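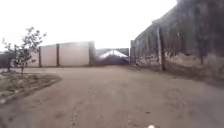
Gunārs Dzene wrote:

> The notice of March states that the reading room at Lavham will move to the new hours, but it does not say what will become of the evening loans. Members who work in Estow cannot reach the desk before it closes. I would also ask whether the 11 boxes of parish maps received from the Haberkorn estate are to be listed before they are lent, or after. I have been told both.

Dear Members,

The Library Office thanks Mr. Dzene for his message and replies to the list, as other members have written on the same points.

Evening loans will continue. Items requested by noon will be held at the side desk until 8:30 p.m. and may be signed out there on presentation of a current card. The side desk cannot accept returns or take payment of fees. Returns may be left in the lobby box at any hour.

The Haberkorn maps will be listed before any of them is lent. The first list, covering 555 sheets, is complete and may be read at the desk. The remaining sheets are being entered in Koko, the new catalog, which now holds 2,299 records in all. Members will find that place names in Koko follow the spelling on the sheet itself, so that a single lane may appear under more than one name. Please report duplicates to this office and do not correct them in the record.

Sheets in poor condition will be issued as copies only. A request to see an original should be made in writing and should give the sheet number.

Two further matters were raised. The limit on maps borrowed at one time remains 3 per member, including copies. Renewals may be made once, by message or in person, provided that no other member has asked for the sheet.

The section of the first list headed "Lanes and Field Roads" has been revised, and earlier printed versions should be discarded. 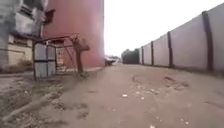
Dirt path between a building wall and a concrete fence.

Members who hold sheets from the earlier loan period are asked to return them to the Lavham desk before requesting others. Questions on individual loans should be sent to the office and not to the full list.

Respectfully,

Library Office
Lavham Reading Room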